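Pesley parcel bench: set-up guide
Section 4. Getting the bin ready for the shift

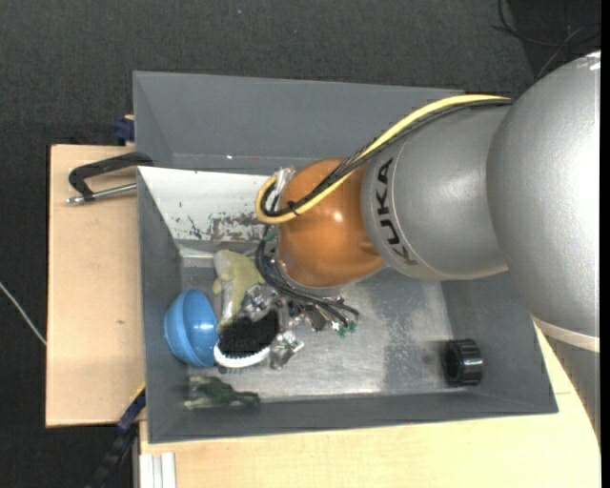 Do this section before the first tray of goods comes down. If section 3 (bench height and lights) isn't finished, go back and finish it. Starting with a half-set bench costs more time than it saves.

You will need: damp cloth, dry cloth, small torch, the Skimow spacer strips, order sheet for the shift.

4.1 Placing the bin

1. Clear both supports. Old labels, tape ends, grit, all of it off.
2. Lower the bin on so it bears on both supports. Two people for this, one each end.
3. Press down on each corner in turn. Any rocking, lift it and put a spacer strip under the low side.
4. Check again after ten minutes. New strips settle a bit.

Note: strips are single use. Once squashed they stay squashed.

CAUTION: keep fingers out from under the rim when lowering. Bin is heavier than it looks.

4.2 Cleaning the inside

1. Take everything out. Don't just push it to one end.
2. Damp cloth over the floor, then into the corners.
3. Dry cloth straight after. Soft toys pick up any wet and then they can't be sold.
4. Torch along the walls, look for sharp spots and bits of old sticker.

Scuffs on the floor are normal wear and can be left. A scratch you can catch a nail on can't. Rub it down with the pad from kit 3516 and clean again.

4.3 Loading mixed goods

1. Load by hand, one item at a time. No tipping from the tray.
2. Heavy and hard things first, soft things after.
3. Brushes: bristles not pressed against anything plush. They snag the pile.
4. Stop at 36 items, or sooner if things start to stack up the wall. For Homard boxed lines the limit is 29.
5. Leave loops, tags and strings tucked in.

Note: the limits are for small goods only. Anything longer than the short wall goes to the side shelf, see section 6.

CAUTION: nobody's hands go in the bin once picking has begun. Stop the arm at the bench switch first, wait until it's still, then reach in. This goes for dropped labels too.

4.4 Last look before starting

1. Nothing hanging over the rim.
2. No loose packing, film or ties among the goods.
3. Order sheet matches what was loaded. Sign it, time it.
4. Lid for the bin stood upright behind the bench, not flat on the floor were people walk.

If the count is wrong, empty and reload. Don't guess and ammend the sheet afterwards, it throws out the whole shift.

4.5 If you're on the older Zaugg bench

Same steps, except the strips go on before the bin and 4.1 step 4 can be skipped. Rim sits lower so load less, 10 items under the normal limit.

Go on to section 5, Labels and bags.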